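**How does a robot learn to open a cupboard?** (kids page, 09/05/2025)

Quick one today, lots to get thru!

You learned doors by trying. Pull, push, bump your nose, try again. Robots can learn from tries too. But they need LOTS. And somebody has to collect them.

Each try gets saved. What the robot saw, how its arm moved, when its fingers squeezed. One saved try = one **example**. Our robot is called Rirnum. So far it has 2530 examples just for cupboards.

Where do they come from? Many come from a pretend kitchen inside a computer. We call ours Botine. A person steers the pretend arm to the knobs, and the computer writes down every move.
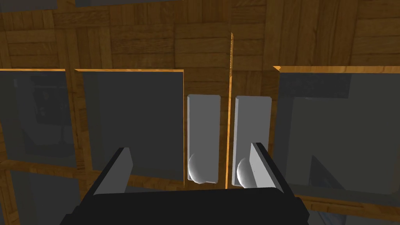

Pretend kitchens are great for practice. Crash into a door? No dents. Press reset, go again. You can change the wood, the knobs, the light, so the robot doesnt get stuck on one kitchen.

Bad tries matter as well. We keep 324 misses in their own folder. Slipped off, grabbed air, that kind of thing. They get a label that says "miss" so Rirnum won't copy them.

Then comes the learning part. A program looks at the good examples over and over and gets better at guessing the next move. Look, guess, check, fix. Agian and again.

Next up: drawers. We want 200 examples by June.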